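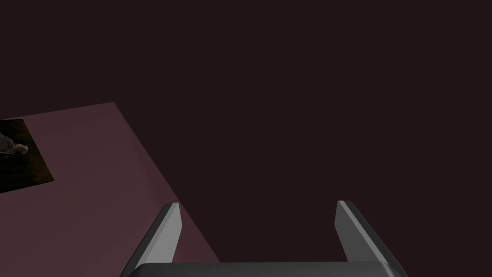 Ticket 186 – Rirnthorpe cell, simulated twin
Component: gripper camera view, two-finger hand
Priority: normal
Status: waiting on config merge

Problem as reported
Wrist camera in the twin gives a view that doesn't agree with the table layout in the Gestora cell file. Card on the table should sit well inside the view at the home pose. In the twin it is over at the left border and partly out of view. Card detection returns no result at home. Moving the hand by hand in the viewer brings the card back and detection works, so the detector itself is probably fine.

Setup
Cell file: Rirnthorpe main, February branch
Simulator: Eromier, headless on the build machine, also checked in the desktop viewer
Hand model: Šimek parallel gripper, plain gray visual mesh
Objects loaded: table, one card
Nothing to grasp in this test. Fingers are commanded open and stay open.

Log

9:10 – Reran the home pose from a clean start. Same result. Fingers and the rim of the palm show at the bottom of the view, table comes in from the left at an angle, card at the left border. The hand is open as commanded.

9:25 – Checked the camera mount first. Camera is parented to the palm link and the fingers come out as a matching pair to either side, so the mount looks all right. If the camera had been rotated on the palm I would expect the fingers to lean off to one side. Leaving the mount alone.

9:40 – Compared joint values against the cell file. All match except the base. Base yaw in the twin is 31 degrees. Cell file says 0. Searched for 31 and found it in a local override left over from the reach tests. The override is loaded after the cell file and wins with no warning.

10:05 – Removed the override and reloaded. Base yaw reads 0 in the status panel. View from the wrist camera did not change. Reloaded again, no change.

10:20 – The Eromier scene cache keeps the old base transform if the cell file has the same revision number. Status panel reads from the file, renderer reads from the cache. This explains why the two disagree. Cleared the cache folder and bumped the cell file to revision 91.

10:30 – Before restarting, saved the camera output again with the stale cache still in memory, for comparison with the new run.

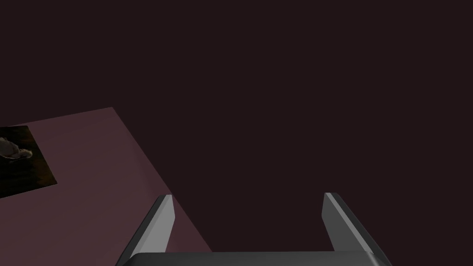
Does the real cell need to be re-taught after this change?
The taught points on the real cell stay as they are. The override only existed in the twin's local folder and was never exported to the controller.

10:50 – Restarted Eromier with the empty cache. Base yaw is 0 in the panel and in the renderer. Card is fully inside the view at home, and detection returns a pose on the first try.

11:15 – Ran the home pose check 8 times from a cold start. Card found every time. Did not test other start poses.

11:30 – Side note, not part of this ticket: background color in the twin is still the dark default. Detector doesn't seem to care. The table edge is easy to pick out against it, so I left it.

Fix
1. Delete the local override file from the reach tests.
2. Clear the Eromier scene cache.
3. Raise the cell file revision whenever a base transform changes, even for a one-line edit.
4. Restart the simulator. Reload is not enough.

Still open
- Loader should print a line when an override replaces a base value. Needs a separate ticket against the Gestora loader.
- Cache key should use the file contents, not the revision number. Asked on the Eromier tracker, no reply yet.
- Merge revision 91 to main. Until then, anyone pulling main should clear the cache by hand – otherwise the old base angle can come back.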